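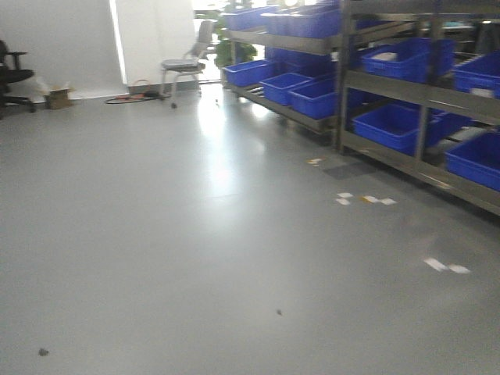 Daylight on the floor, with a chair over by the wall.

I finally got to see Irja Kempppainen's new dance piece, Rovudell, on Friday night, and I've been humming bits of it ever since! It runs 80 minutes with no intermission, which worried me a little (my knees are not what they were), but I never once looked at my watch. The long duet in the middle was my favorite - two dancers leaning on each other and drifting apart, over and over, while a cello played very softly somewhere behind us.

Orvokki Lappalainen danced the last solo, and oh, she was lovely. She hardly left one spot, and still I felt as if she'd crossed a whole country. My friend thought the ending went on too long, and we argued about it happily all the way home.

They're doing it again in June, and tickets are only 10 dollars, so do go if you can.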